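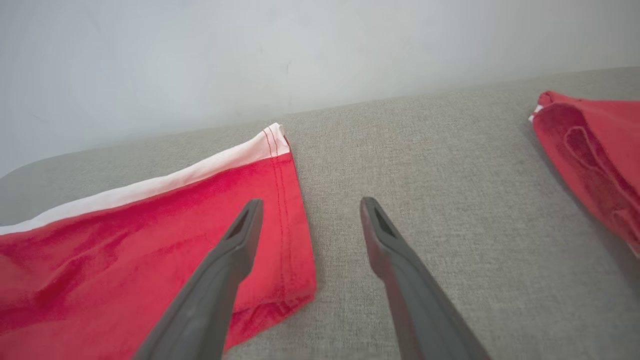

Nov 22, 2020

I have been meaning to write about the red cloths for weeks, and then the ironing got in the way, as it does. They came from my aunt Hélène, who bought them on a trip to Prurdale when I was small and used them for every birthday tea we ever had in that house. Red with a white band along the hem, and a double row of red stitching down the side that I used to run my fingernail along while the grown-ups talked (and they did talk).

She passed them on to me in June, wrapped in tissue, with strict orders to use them and not to save them for best. So I have been using them! They've been under teapots and over rising dough, and one of them went to Oliwia's with a loaf inside and came home with a jar of plum jam.

My folding has always been a bit hopeless. I do it on the sofa - the grey one, which is the only flat thing in the house without something on it - and I lay the first cloth out and smooth it with my palms, and the next one generally sits there in a heap until I've had my tea. Hélène folds in thirds, hem outwards, so the white shows in the drawer. I fold in half and half again and hope for the best.

The colour has held up beautifully, I must say. I wash them at 30 with nothing else red or otherwise, and dry them indoors. Oliwia wants to know where she can get some, and I'm still waiting to hear back from the shop.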